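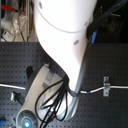
4.3 Leitungsführung am Arm und auf der Lochrasterplatte

Dieser Abschnitt gilt für Arbeitsplätze, an denen der Roboterarm auf oder neben einer Lochrasterplatte betrieben wird und zusätzliche Leitungen außen am Arm geführt werden. Er ergänzt die Montageanleitung des Armherstellers und ersetzt sie nicht. Bei Widersprüchen gilt die jeweils strengere Vorgabe.

Leitungen außerhalb des Gehäuses sind im Sinne der Risikobeurteilung wie bewegte Teile zu behandeln. Sie können hängen bleiben, abscheren, Stecker ziehen oder Aufbauten auf der Platte mitreißen. Die Beurteilung des Arbeitsplatzes ist deshalb nach jeder Änderung der Leitungsführung zu prüfen und, falls nötig, neu zu dokumentieren (siehe Formblatt 13).

4.3.1 Voraussetzungen

Arbeiten an der Leitungsführung dürfen nur von unterwiesenen Personen ausgeführt werden. Die Unterweisung nach Abschnitt 2 muss gültig sein.

Benötigt werden:
Klettbänder, wiederverwendbar
Metallklemmen mit zwei Befestigungsbohrungen, passend zum Lochraster
Gewebeband zur Markierung
Drehmomentschlüssel
Zugentlastung aus dem Zubehörsatz Skandlow 304

VORSICHT – Eine leuchtende Anzeige am Gelenk ist kein Nachweis für einen sicheren Zustand. Umgekehrt bedeutet eine erloschene Anzeige nicht, dass der Arm spannungsfrei ist. Maßgeblich ist allein die Trennung am Hauptschalter nach Schritt 2.

4.3.2 Arm in Serviceposition bringen

1. Den Arm im Handbetrieb mit reduzierter Geschwindigkeit in die Serviceposition fahren. Die Position ist im Programm unter SERVICE_2 abgelegt.

2. Steuerung herunterfahren, Hauptschalter ausschalten und mit Vorhängeschloss gegen Wiedereinschalten sichern. Der Schlüssel verbleibt bei der ausführenden Person.

3. Pneumatische Verbraucher, soweit vorhanden, drucklos machen. Restdruck am Manometer prüfen.

4. Sicherstellen, dass die Haltebremsen eingefallen sind. Der Arm darf sich unter leichtem Handdruck nicht bewegen.

Hinweis: Bleibt ein Gelenk nach dem Abschalten beweglich, sind die Arbeiten abzubrechen. Der Arm ist abzustützen und der Service zu verständigen.

4.3.3 Leitungen am Arm führen

5. Alle außen liegenden Leitungen auf Scheuerstellen, Knicke und beschädigte Mäntel prüfen. Beschädigte Leitungen austauschen. Eine Reparatur mit Isolierband ist nicht zulässig.

6. Leitungen zu einem Bündel zusammenfassen. Energie- und Signalleitungen getrennt bündeln, wenn die Signalleitung nicht geschirmt ist.

7. Das Bündel vor und hinter jedem überbrückten Gelenk mit je einem Klettband befestigen. Klettbänder nur so fest anziehen, dass sich die Leitungen noch in Längsrichtung verschieben lassen. Kabelbinder aus Kunststoff sind am Arm nicht zu verwenden, sie schneiden bei wiederholter Bewegung in den Mantel ein.

8. Über dem Gelenk eine Bewegungsschlaufe belassen. Sie muss den gesamten programmierten Drehbereich abdecken, ohne dass Zug auf einen Stecker kommt. Die Schlaufe darf bei keiner Stellung die Lochrasterplatte berühren.

9. Abdeckkappen und Schrauben der Gehäuseschale dürfen nicht als Befestigungspunkte dienen. Anzeigeelemente an den Gelenken sind freizuhalten.

VORSICHT – Lose Schlaufen auf der Unterseite eines Armglieds werden beim Anfahren tiefer Positionen leicht zwischen Glied und Gelenk eingezogen. Die Unterseite ist bei der Probefahrt gesondert zu beobachten.

4.3.4 Leitungen auf der Platte führen

10. Leitungen, die quer über die Platte verlaufen, nach Möglichkeit an den hinteren Rand verlegen. Ist das nicht möglich, sind sie flach aufliegend und ohne Bogen nach oben zu führen.

11. Die Leitung beiderseits des Arbeitsbereichs mit je einer Metallklemme auf der Platte verschrauben. Beide Bohrungen der Klemme verwenden. Der Mantel darf nicht sichtbar eingedrückt werden.

12. Klebeband dient der Kennzeichnung oder der vorübergehenden Fixierung. Als alleinige Befestigung ist es im Bewegungsbereich des Arms nicht zulässig.

13. Steckverbindungen außerhalb des Bewegungsbereichs anordnen. Stecker, die nicht gebraucht werden, sind abzunehmen und mit Schutzkappe abzulegen. Ein offenes Leitungsende auf einer metallischen Platte kann Kurzschlüsse verursachen.

14. Lose Kleinteile und Werkzeuge von der Platte entfernen.

Hinweis: An Arbeitsplätzen der Baureihe Lonbridge liegt das Raster quer zur Bedienseite. Klemmen mit dem Lochabstand der älteren Ausführung passen dort nicht und dürfen auch nicht mit nur einer Schraube montiert werden.

4.3.5 Leitungen im Hintergrundbereich

15. Zuleitungen von benachbarten Geräten so führen, dass sie nicht frei in den Bewegungsbereich hängen. Abstand zur Hüllkurve des Arms einschließlich Werkzeug bis zu 51 mm nur mit fester Führung, darüber genügt eine Zugentlastung am Gerät.

16. Schläuche und Bedienelemente anderer Geräte müssen erreichbar bleiben, ohne dass in den Bewegungsbereich gegriffen wird. Das gilt besonders für Not-Halt-Taster und Absperrhähne.

4.3.6 Probefahrt und Freigabe

17. Vorhängeschloss entfernen, Hauptschalter einschalten, Steuerung hochfahren.

18. Jedes Gelenk einzeln im Handbetrieb bis an die programmierten Grenzen verfahren. Eine zweite Person beobachtet die Leitungen von außerhalb des Bewegungsbereichs und hält den Not-Halt bereit.

19. Das vollständige Programm mit reduzierter Geschwindigkeit ablaufen lassen. Tritt Zug, Scheuern oder Kontakt mit der Platte auf, anhalten und ab Schritt 2 wiederholen.

20. Ergebnis auf Formblatt 13 eintragen. Ohne Eintrag darf der Arbeitsplatz nicht im Automatikbetrieb laufen.

Die Freigabe erlischt, wenn Werkzeug, Programmgrenzen oder Leitungssatz geändert werden. Für den Leitungssatz Clullmont siehe Abschnitt 4.4.

Stand: Januar 2026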